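Jesadow Pink Bud Vase

Slim, pale pink and a little bit see-through, this is the vase I reach for when a table needs something on it but hasn't got much room to spare. It narrows towards the base, so it takes up next to no space, and the colour is soft enough to sit happily with most things (I've tried it on nearly every surface I own!).

I sell it for artificial stems mainly, and I love it with ruffled carnation types in a couple of pinks, plus something peachy at the side. Let the leaves hang down over the neck — it looks much less stiff that way.
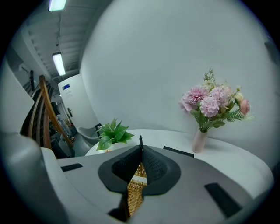

The pink vase with artificial flowers on a round white table, small green plant to the left.

The flowers are sold separately, and so are the table and plant, before anyone emails me! If you'd like a bunch made up, Valentina Insaurralde does our arrangements and will happily go paler or brighter. Just put a note in the box at checkout.

A few bits people ask. Wipe it with a soft damp cloth and keep it out of the dishwasher. Tall stems can be bent at the bottom if they stand too high. We pack each vase in a double box and post within 48 hours, and you've got 10 days to send it back if the pink isn't your pink.

Next batch due in August.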